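Jiltudside Press will publish *The Salt Ledger*, a collection of thirty-four linked fairy tales written by Rizwan Khan and illustrated by Sibusiso Pretorius, in March. The book runs to 442 pages and includes 104 colour plates.

The tales are set in Skornholm, a harbour town where debts are recorded in salt and settled once a year. Each can be read on its own. Characters recur, and the final four tales return to a dispute over a ferry licence that opens the book. A map and a short glossary are printed at the back.

Khan wrote the text over several winters, working from a single notebook of place names. Pretorius joined the project when nine of the tales existed in draft. Some of the later ones began as drawings and were written to fit them.

"I had the harbour and the weather, but I didn't know what the houses looked like," said Khan. "Sibusiso sent me a drawing of a staircase with no building attached to it. I wrote 'The Lodger at Mnguni Steps' from that, and then had to go back and change two earlier stories so the stairs would be there."

The plates were drawn in ink and coloured by hand. Line work has been reproduced at original size wherever the page allowed. Seven plates are printed across two pages, and the binding is sewn so that these open flat.

The book is set in one column throughout, with notes kept to the foot of the page. It is suitable for confident readers of nine and over, and for reading aloud. Most of the tales take less than twenty minutes to read.

A limited edition of 175 numbered copies, signed by author and illustrator, will be issued with the trade hardcover. Orders for the limited edition are taken by the Hinesmont Bookshop only. Review copies of the trade edition can be requested from the Jiltudside publicity desk, in print or as a PDF. Please state which format is preferred.
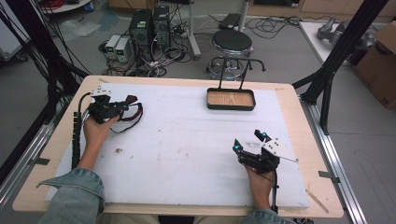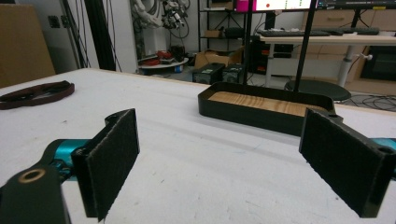 **HINESMONT, 10/24/22** – Khan and Pretorius will read from the book at the Hinesmont Bookshop in the week of publication. Entry is free, but seats must be booked through the shop. Plates may be reproduced with reviews if the illustrator is credited.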